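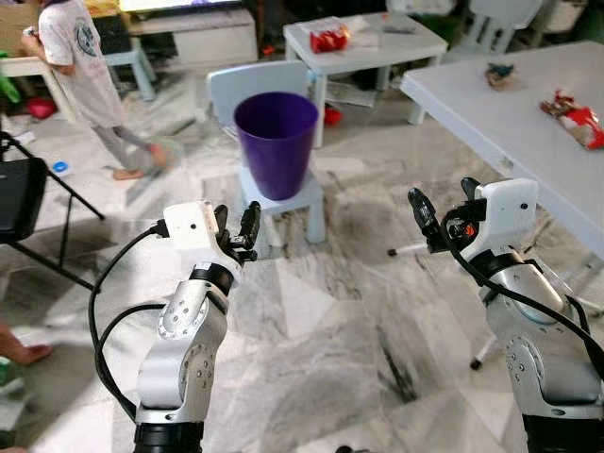
2. 기사 속 여성 묘사 점검 설정하기

안녕하세요, 편집부에서 Dirkero를 제일 오래 만지고 있는 사람이에요. 이 절에서는 여성 정치인 기사에 옷차림 얘기가 슬쩍 끼어드는 걸 잡아 주는 '묘사 점검' 기능을 켜 볼게요. 저도 처음엔 뭘 이런 것까지 싶었는데, 제 옛날 기사를 돌려 보고 얼굴이 빨개졌답니다!

1) 오른쪽 위 메뉴에서 [점검 규칙]을 여세요. 편집자 권한이 있어야 보여요.

2) [인물 묘사]를 켜고 기본 사전을 불러오세요. 외모, 옷, 목소리, 가족 관계 표현이 233개 들어 있어요. '여배우', '여의사'처럼 성별을 앞에 붙인 직함도 같이 걸립니다.

3) 민감도를 3으로 맞추세요. 저는 욕심내서 8까지 올려 봤다가 패션면 기사가 통째로 노랗게 물들었어요(패션면 담당이 한동안 저랑 말을 안 했어요).

참고: 패션면과 공연 리뷰는 [제외 지면]에 넣어 두면 편해요.
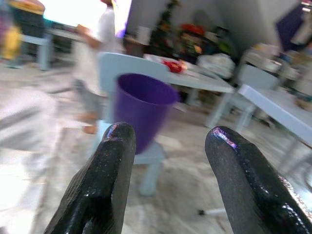 4) [맞바꿔 읽기]를 누르세요. 기사 속 인물의 성별을 바꾼 문장이 옆에 나란히 떠요. "장관은 단정한 남색 정장에 어울리는 구두를 신고"라는 문장이 남자 장관 얘기로 바뀌면 얼마나 어색한지, 읽어 보면 바로 느낌이 와요.

5) 고칠 문장에 표시하고 [담당 기자에게 보내기]를 누르세요. 메모도 한 줄 꼭 적어 주세요. 표시만 덜렁 받으면 기분이 상하더라고요.

주의: [모두 자동 삭제]는 쓰지 마세요. 인용문 안의 표현까지 지워 버립니다. 성차별 발언을 비판하는 기사에서 정작 그 발언이 사라진 적도 있어요.

주의: 규칙을 바꾼 뒤 적용까지 약 20분이 걸려요. 마감 직전에는 건드리지 맙시다.

6) Mugo에서 쓰던 단어 목록이 있으면 [가져오기]로 옮기세요. 한글이 깨지면 UTF-8로 다시 저장하면 되고, 그래도 안 되면 사전 관리를 맡은 Bogdan Ghiță에게 파일째 보내 주세요. 오후 3시 전에 보내면 보통 그날 답이 와요.

다음 절에서는 사진 설명에 같은 규칙을 적용하는 방법을 다룰게요.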